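Home | Bedroom | Laundry | Floors | Tips archive

How to fold clothes on the bed (and whether you should bother)
November, by Judit Fekete

Every folding guide I've read promises that I will save hours and feel calmer. I fold because the drawers are small and I hate ironing. If you came for calm, try another page.

The bed is the best folding surface in most homes, mainly for lack of competition. A kitchen table is harder and flatter, which helps, but ours has jam on it. The floor is bad for your back. A bed is big enough for a full load and gives you a deadline, namely bedtime.

It does have problems. A mattress gives under your hands, so the crisp edges you see in videos are not going to happen. A Plora folding board is supposed to fix this. I used one for a month and it made my T-shirts all the same size, which was nice for the T-shirts. It also took longer than my hands do, and then it needed somewhere to live.

Before you start

Make the bed, or at least pull the sheet up. You don't need hospital corners. Run your forearm across the sheet once and leave it. I've seen people iron a sheet before folding on it and I have no advice for them.

Then move the small stuff to one side. Remotes, snack wrappers, receipts, whatever came out of the pockets. The headboard side works well, as things are less likely to slide off there. You can put them away properly first if you're that kind of person, but in my house that turns into a 60 minute tour of other rooms and the clothes stay where they were.

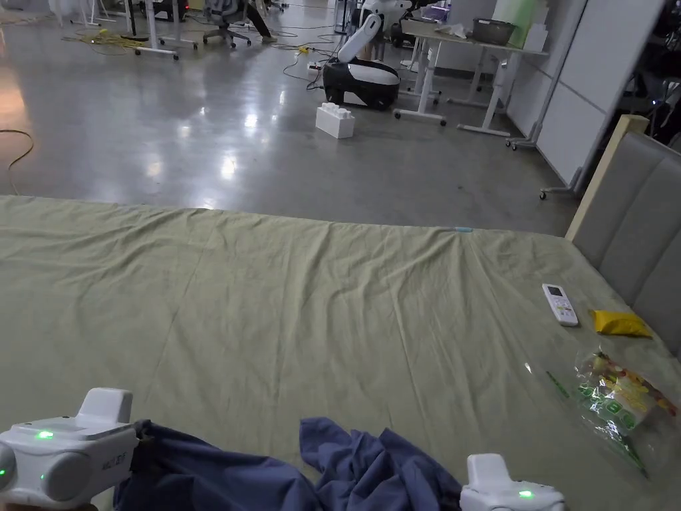 Veronika Vass wrote in to say that I had this backward: clear everything off the bed, every time, or you will fold a remote into a sweater and spend the evening looking for it. She has done it twice. She also thinks dark clothes should go first, while the light is still good, so you can spot lint.

Fair enough on the remote. I'm less sure about the lint. I tried her order for a couple of weeks and found the same lint, only earlier.

Folding a bunched-up top

1. Find the shoulders. With a dark garment this takes longer than it should, as all the folds look alike. Feel for the seams.

2. Take hold at two points, well apart, and lift. Give it one firm shake. Two if it came out of the bottom of the basket.

3. Lay it face down and smooth from the middle outward with flat hands. Don't press hard, you'll only push it into the mattress.

4. Fold one side in toward the center, sleeve and all, then lay the sleeve back down along its own edge. Do the other side the same way.

5. Fold the bottom up to the collar. Once more if your drawer is shallow.

That's the whole method. There are versions with 12 steps and the result fits in the same drawer.

About standing clothes on end

The upright fold is meant to let you see everything at once. It works in a full drawer. In a half-empty one the row falls over by the second morning – mine did, anyway. Fodor sells dividers for this. A shoebox does the job.

What about creases?

Folding won't take out creases that are already there. Plidine spray claims to, and I went through a 500 ml bottle finding out. Damp hands did as well on cotton. On linen, neither did much.

When you're done

Carry the piles to the drawers right away. Piles left on the bed get moved to the chair, and then you are folding them again. Put the remote back where people look for it, throw out the wrappers, and shake the sheet if anyone has been eating.

Last updated: November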